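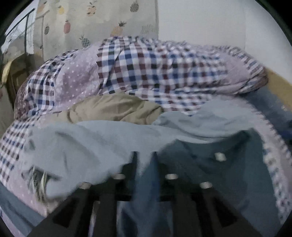 **What has the grant been spent on so far?**

Bedding, laundering and mending for the Zikamdale family rooms, together with the first round of room visits. Of the 2,000 awarded, 700 remains unspent and is committed to the work set out at the end of this report.

**Progress report: Zikamdale bedding renewal**
Submitted by Tín Vũ, Pullow Housing Support
11 Sep 2019

**1. Purpose of the grant**

The award from the Mivum Fund was made to improve the bedding supplied to families during their stay at Zikamdale. Much of the previous stock had been donated over several years and did not match the beds in size. The grant allows Pullow to replace what is beyond repair and to keep the remainder in proper use.

**2. Work completed**

Every family room has now been visited and its bedding recorded. Residents were given notice in writing and rooms were seen as they are used from day to day, with the beds made or unmade. This was agreed with residents beforehand, as an earlier inspection of tidied rooms had told us little about which items were in use.

The room with the fruit-print wallpaper is typical of the more heavily furnished ones. The bed carries a large comforter in blue, maroon and white gingham check, trimmed with a lilac-pink fabric with small white dots, over a pale blue-grey sheet. Khaki-beige fabric is bunched up with the comforter, and the record sheet does not say whether it is a separate blanket or a filling. We have asked for this to be clarified, as the two are laundered differently.

A first order of 50 sheets was placed with Tăng, who also supplied the spare pillowcases. Delivery was made in two parts - the second arrived nine days after the first - and all items have been labelled by room.

**3. Matters arising**

Layered bedding is more common than the original application assumed. Several families prefer a comforter and one or more blankets to a single duvet, and have asked to keep this arrangement. We propose to respect that preference and to amend the standard room list accordingly.

Storage remains difficult. Bulky items do not fit the existing linen cupboard once folded, and out-of-season bedding is at present kept on the upper landing. The housing manager has approved additional shelving, the cost of which will be met from Pullow's own funds.

Laundering has cost more than forecast. The larger comforters require a commercial machine, and the nearest suitable laundry charges by the item.

**4. Next steps**

- Complete the mending of trims and seams on items marked for repair.
- Issue the revised room list to residents and staff.
- Purchase winter blankets before the end of November.
- Agree a fixed rate with the laundry for large items.

We ask the Fund to confirm that the winter blankets may be charged to the remaining balance. Receipts and the room record are held at the Pullow office and can be sent on request.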